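Minutes, Hindent Lane allotment and garden club, Thu 2 October

I'm taking notes again, so you get them my way. We met in the back room at the Coltar, started late (the urn took forever), and I had to move seats twice to hear over the radiator.

## Last meeting's minutes

Read and passed. One correction from the plot holders on the low side: the flooded path was the one by the pear trees and I'd written the one by the gate. Fixed!

## Water

We spent the longest on this, as usual. The bill for the season came to $1,000 even, and I'll admit I gasped out loud. A leak under the Gondal end of the pipe is the main suspect. The plumber wants $122 just to come out and dig a test hole, and after a lot of grumbling we voted to pay it. I voted yes. My own hose has been down to a trickle for weeks and I'm tired of hauling cans up the slope.

There was a side discussion about rain barrels that went on for a good while. Some people want them on every shed. Others say they breed mosquitoes, and someone brought up the summer we had the green one with no lid (I remember it well, I was bitten on the eyelid). We left it that anyone can put one in if it has a tight lid and sits on blocks.

## Seed order

We're going with Orkesero again for the bulk order. Their onion sets were lovely this year and the beans were fine. The carrots were a disappointment on my plot, though the people with sandier soil did well, so I'm prepared to believe it was me. The list is going up inside the shed door. Please write clearly! Last time I ordered turnips for somebody who wanted tulips.

Garlic needs to be in the ground before the hard frosts, and I've got spare cloves if anyone is short. Come and find me on my plot, I'm there most mornings.

## Plot fees

Fees go up to $70 a plot. Nobody loved it, me included, but with the water bill the way it is we couldn't see a way around it. You can pay in two halves if that's easier, the second half due in May. Half plots stay at the old rate for one more year.

## Compost and leaves

The city will drop off leaves again if we keep the turning area clear, which means the old pallets have to go. I said I'd take 4 of them for a cold frame and now I need to work out how to get them home in a very small car. Please keep bindweed out of the heap. I pulled a rope of it out of there last week as long as my arm, and it was still growing.
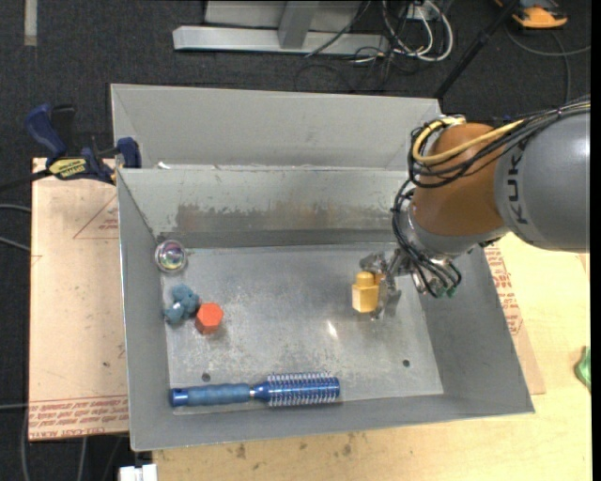

Can we put cooked food in the compost heap?

Raw peelings, coffee grounds and eggshells only, please, as cooked leftovers bring the rats in.

## Other bits

- The lock on the tool shed is sticking. I'll bring some oil.
- The wheelbarrow with the good tire is missing again. If it's on your plot, put it back and we'll say no more.
- Soup lunch was popular last fall, so we're doing it again, date to be picked next time. I'm making leek and potato.

We finished up after the second pot of tea. Next meeting is in the same room, and I'll put a note on the gate once they confirm the booking.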